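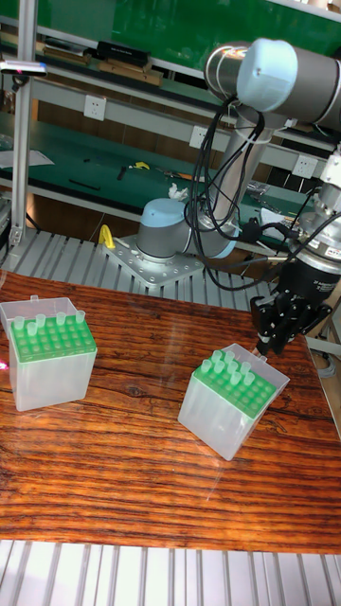

## Ticket 92: gripper picks two pipette tips together

**Status:** open, waiting for vendor
**Site:** Lurton, bench 2
**Opened:** 24th May

**Problem**

The task is to move tips between the two boxes, one at a time. When the free tips stand close to each other, as on the back and right side of the right box, the fingers often close on a neighbor also. With the left box we see this less. Out of 200 picks in the last night run, 16 were double.

**What we checked**

- Finger calibration repeated with the Filtska tool. No change.
- Closing speed reduced by half. The tips bend less, but double picks stay.
- Right box turned so that its sides are parallel to the table. A little better. The operators do not always place it like this, so I do not want to depend on it.
- Pick order changed in Folavis, outer tips first. This helped the most until now.
- Matte cover on the table, for the reflections. No difference in the result, cover removed.

**Reply from Yordanov support (copied)**

> The fingers are too wide for this spacing. Please try the narrow fingertips, and send us the log of the force values.

Log is sent. Narrow fingertips were ordered in April and are not delivered yet.

**Comment**

The lab manager asked if the robot can already take over the tip sorting from the technicians. My answer for now is no. A person does it without looking much, and the robot needs more than 2 hours for the same work. For full racks of one type I would trust it sooner.

**Next step**

Repeat the night run with outer tips first and the right box at an angle, same speed. I will add the numbers to this ticket.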